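Some of you asked what I've been doing since January. I've been teaching a robot arm to guess how badly a grasp is going to go before it tries it. Thread, with the dull parts left in.

The setup is one industrial arm, one bin of household odds and ends, and a program that picks where to put the fingers.

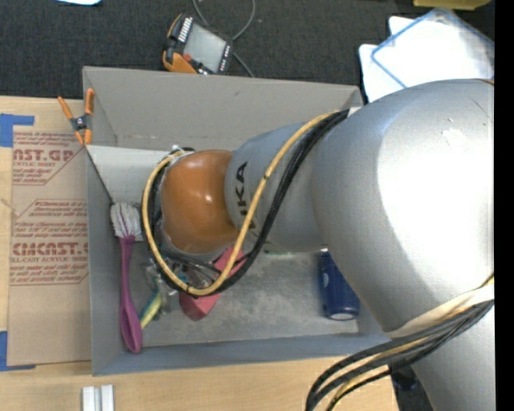
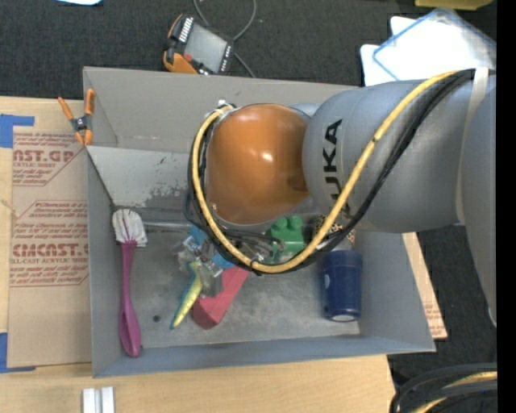
The KUKA over the bin.

Most bin picking work scores a grasp as one number: will it hold, yes or no. We wanted two. The first is the usual one. The second is how much the attempt is likely to disturb everything else in the bin.

Why bother? A failed grasp that leaves the pile alone costs you a few seconds. A failed grasp that shoves a can on top of the thing you wanted can cost you the next five tries.

Getting the training data was simple and slow. The arm tries a grasp, we compare the depth map from before with the one from after, and the difference becomes the disturbance score. No hand labelling.

We ended up with 3791 attempts. Nyokabi Owino wrote the script that throws out bad ones, mostly where the arm blocked the depth camera. Without it the scores were rubbish – I know, I trained on them for a fortnight.

The network itself is small. It takes a patch of the depth map plus the gripper angle and gives back the two numbers. We call it Plondance. Mwanahawa Swai picked the name and won't say where it comes from.

Then you need a rule for trading one score against the other. We tried learning it. A fixed weight did just as well, so we kept the fixed weight.

The test was 800 grasps, split evenly between our method and the same network with the second score switched off. Same objects, bin shaken up between runs.

Result: success on the first try was the same for both. I'd hoped for a small gain and there wasn't one.

Where it did help was clearing the whole bin. With the second score on, it took 17 per cent fewer attempts to get everything out. Nearly all of that came from long, thin objects and things that roll.

It's no use at all when the bin is almost empty. With one object left there's nothing to disturb, and the second score is just noise. We switch it off at that point, by hand for now.

Another weak spot: corners. The depth map is poor close to the walls, so the disturbance score reads too low there and the arm gets overconfident. Josphat Sang is working on that bit.

Someone will ask about suction. We haven't tried it. The method should carry over but I'd want fresh data, as a cup pushes things about differently from fingers.

Write-up is with Adwoa Bawa for a last read – the code will go up alongside it once I've taken my hard-coded file paths out. Happy to take questions here till then.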